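Preguntas frecuentes — Alquiler de salas en el edificio Romon

¿Quién puede reservar una sala?
Cualquier persona mayor de edad, empresa o asociación. No hace falta ser inquilino del edificio.

¿Cuánto cuesta?
La sala Lambert cuesta 197 euros por jornada y la sala Cernell, 280. Los precios no incluyen IVA.

¿Con cuánta antelación hay que reservar?
Admitimos reservas hasta seis días antes de la fecha. En enero conviene pedirla antes — es el mes con más cursos.

¿Cómo se paga?
Por transferencia o con tarjeta. La reserva queda en firme cuando recibimos el pago completo.

¿Puedo cancelar?
Si avisa con 21 días de antelación, devolvemos todo el importe. Después de ese plazo solo ofrecemos un cambio de fecha, según disponibilidad.

¿Se puede llevar comida?
Sí, fría y ya preparada. Las salas no tienen cocina. La limpieza básica está incluida, pero los restos de comida debe retirarlos quien reserva.

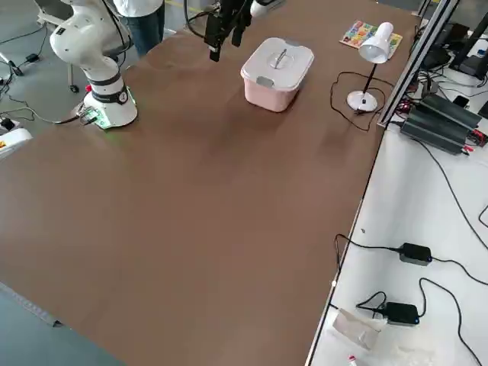
¿Dónde se recogen las llaves?
En la recepción de la planta baja, presentando un documento de identidad y el número de reserva. Se devuelven en el mismo mostrador al terminar.

¿Hay aparcamiento?
El edificio no tiene plazas para visitas. El aparcamiento Rostness está en la calle de atrás y abre toda la noche.

¿Con quién hablo si tengo otra duda?
Con Hinata Kawaguchi, en la oficina de reservas.

Última actualización: 10 de febrero de 2020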